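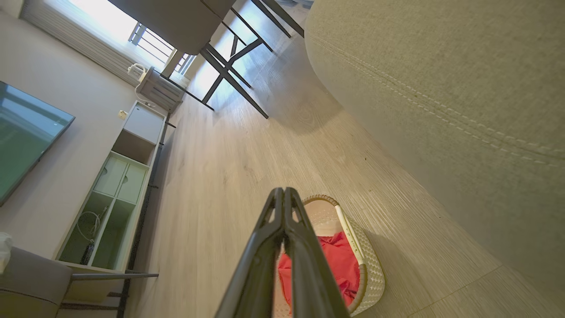 Basket with red cloth on the floor.

4. Setting up a sorting load on the Waltix 870

1. Close the door and turn the dial to Mixed.
2. Press Temp until the display shows 79.
3. Hold Start for 2 seconds. The lock light comes on.

Note: Wash new red items alone the first time. 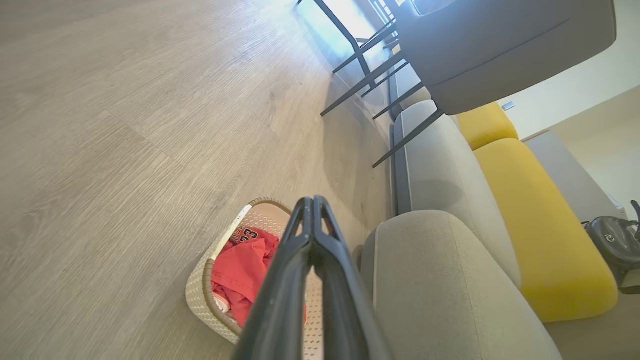

Reading time: 2 min

4.1 Draining the filter

1. Switch off at the wall.
2. Put a towel under the flap and turn the cap left.
3. Rinse the filter and refit it.

Caution: Do not open the cap while code 13 is showing.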